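Lab notebook – Lokville bench
30 May 2025
Posted by the bench team
3 comments · 7 shares

Second go at the two-arm fruit task, and I'm finally getting somewhere with the finger comparison. Recap for anyone who skipped the March entries: the old Vasseur fingers are the stiff solid ones, the new set from Fokport is softer and a bit wider at the tip. I ran both on the same toy food, same table, same controller gains, and only swapped fingers between blocks. (Swapping still takes me way too long, those little screws are awful!)

Wrist camera exposure is locked now. The marble top was fooling the auto setting every time a big white vein came into view, and I lost most of Wednesday to that.

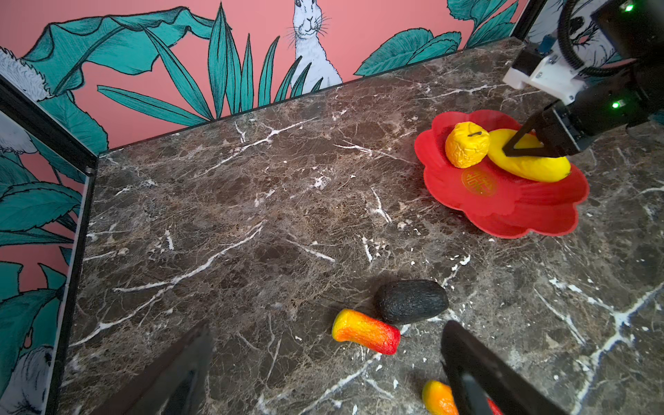

Wrist view, other arm at the banana on the red plate. Avocado and carrot-ish thing still on the marble.

Total for the day was 111 grasps, 70 of them on the new fingers. The banana is easy for either set as long as you come in across the short side. The avocado is where I see a difference – the stiff fingers like to squirt it sideways, and the soft ones mostly just close on it. I dropped the closing speed for the last block and that helped both, so I need to redo the early avocado runs before I believe any of this.

The plate is its own headache. The wavy rim catches a fingertip if the approach is too low, and I had 3 aborts from that. Raised the place height by 7 mm and it stopped complaining.

To do: redo avocado at the slow speed, recheck the left wrist calibration, ask Hindutholm if they still have the spare cable clips. Leaving the Fokport set on over the weekend.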